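January
By Gyu-bin So, with map testing by Woo-jin Tak

4. Hosting a Shared World

By now you have Brorwood installed and you've played through the opening valley at least once on your own. Great! Playing with friends is where this game really opens up, and Lobo, the hosting tool that comes with it, makes the whole thing much less scary than it sounds. If you can rename a folder and type a number into a box, you can run a server.

This section covers a new world hosted on your own computer. If you're moving an existing single-player save, read section 5 first and then come back to step 4.

Before you start

Close Brorwood completely, including the launcher. Lobo needs to lock the save folder, and if the game is still holding it you'll see the message "World in use" and nothing else will happen.

Everyone who plans to join must be on the same version of the game. The version is in the bottom left corner of the title screen. If you own the Kererard expansion and your friends don't, they can still join, but see the note after step 6.

Creating the world

1. Open Lobo from the Tools folder in your Prokum launcher. The first start takes a minute while it builds its item list.

2. Click New World. Give it a name without spaces or punctuation. You can add a prettier display name later on the Welcome tab, and I encourage you to, it's the first thing your friends see when they load in.

3. Choose a seed, or leave the box blank for a random one. My favorite right now is 771, which puts you on a cliff over a lake with a ruined tower in plain sight. Woo-jin found it while testing spawn points and we've started four different worlds on it since.

4. Set the world radius. The default is 2000 blocks and that is plenty for a small group. A larger radius makes a larger save, and backups get slower too.

Caution: The radius can be raised later but never lowered. Lobo will let you type a smaller number, and it will then delete everything outside the new border the next time the world loads. Houses, chests, tamed animals, all of it.

5. Set Max Players. Lobo allows up to 12. Every open slot reserves memory whether someone is in it or not, so set this to the number of friends you really expect, plus one spare for the cousin who hears about it on Tuesday.

6. On the Rules tab, pick your difficulty and decide on the following:

Keep Items on Death. On by default. Turn it off if your group likes a good panic.
Shared Map. Whatever one player explores shows up for all of you. I love this one and never play without it.
Friendly Fire. Off by default. Arrows pass through teammates.
Block Protection. Stops other players from breaking blocks you placed. Leave it off for the first few evenings, building together is half the fun.

Note: With Kererard enabled, players who don't own the expansion can walk around the new biomes and fight there, but they can't pick up expansion gear. It drops at their feet and stays there until an owner grabs it. Agree ahead of time on who carries what!

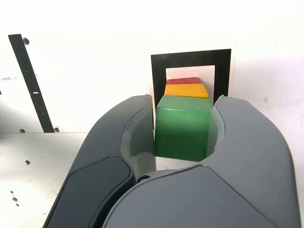
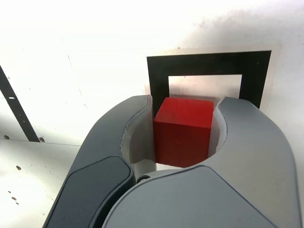
Green cube in the first picture, red cube in the second.

Starting the server

7. Click Start. The status light goes from gray to yellow while the terrain loads, then to green. On an older computer the yellow stage can drag on. Let it finish.

8. Click Copy Invite and send the code to your friends. The code changes each time you restart the server, so old ones in your chat history won't work. If you'd like a code that stays the same, turn on Fixed Invite in Settings and use the Allowed Players list along with it.

9. Now start Brorwood yourself and choose Join Local. You do not need the invite code on the computer that runs Lobo.

10. Once you're in, open the chat box and type /host. You should see your name with a small crown next to it. If the crown is missing, go back to Lobo, right-click your name under Players and choose Make Host.

Caution: Anyone with the crown can teleport players, change rules and reset dungeons. Hand it out sparingly. A dungeon reset clears every chest inside, even chests your group put there.

Saving and backups

Lobo saves the world every few minutes and whenever the last player leaves. That covers ordinary play, but it won't help if somebody floods the village with lava and the server saves afterward, so please turn on backups.

11. Go to Settings, then Backups, and set Keep to at least 2. The oldest copy is removed each time a new one is made.

12. Pick a backup folder on a different drive if you have one. A USB stick works fine for a small world.

To restore, stop the server, select the copy you want and click Roll Back. Player inventories roll back too, so tell everyone before you do it.

If friends can't connect

Check the version number first. It's the version nearly every time.

"Invite expired" means the server was restarted. Send a fresh code.

"Host unreachable" usually points to a firewall. When Lobo starts for the first time your computer asks whether to allow it on the network, and it's easy to click that window away. Open your firewall settings, find Lobo and allow it on private networks.

If people connect but blocks take ages to break, lower View Distance on the Performance tab by one step and restart. Try it again before going lower. The view from the northern cliffs is gorgeous and I'd hate for you to lose it to fog.

Shutting down

Always use Stop in Lobo, and wait for the light to turn gray before you close the window. Players get a thirty-second warning in chat, enough time to get down off a ladder.

Continue to section 5, Moving a Single-Player Save.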